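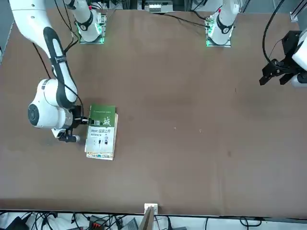

Skosach Chapel Trail Reopens, Minus the Shortcut
Mar 18, 2015

The footpath to the hilltop chapel above Skosach is open again after a winter of repairs, and walkers will find it has grown. The old route from the Damberg parking lot took 22 minutes, according to a sign that was plainly written by someone with no luggage and very good knees. The new one loops past the quarry and adds a climb of 200 feet, most of it in one place.

The trail closed in October when a slope gave way below the second bend, taking a bench and the town's favorite shortcut with it. The bench has been replaced. The shortcut is now a fence.

"People ask me when the short way is coming back," said Torben Pfeiffer, who runs the trail office in Damberg. "I tell them it's at the bottom of the hill and they're welcome to go look at it."

There are now 438 steps between the quarry and the chapel door, cut from local stone and fitted with a handrail on the left side only. The right-hand rail is due later in the year. Until then, visitors coming down may hold the one meant for visitors going up, and everyone is asked to be polite about it.

The chapel itself has not changed. It is still locked over lunch, the key is still kept at the bakery, and the bakery is also closed over lunch. The view from the terrace takes in the river, the rooftops of Ciltitz and, on clear mornings, the cement works.

Imani Pruitt, who leads walking tours out of Lamont and brought the first group up last week, called the new path an improvement. Her party of 17 all reached the top, she said, though two of them have since switched to the boat trip.

Parking in Damberg is free until the end of the month. The shuttle bus from Ciltitz holds up to 17 passengers and leaves every hour from outside the post office, except when the driver is at the bakery. Dogs are allowed on the steps but not in the chapel. Trail maps are available from the office and still show the shortcut.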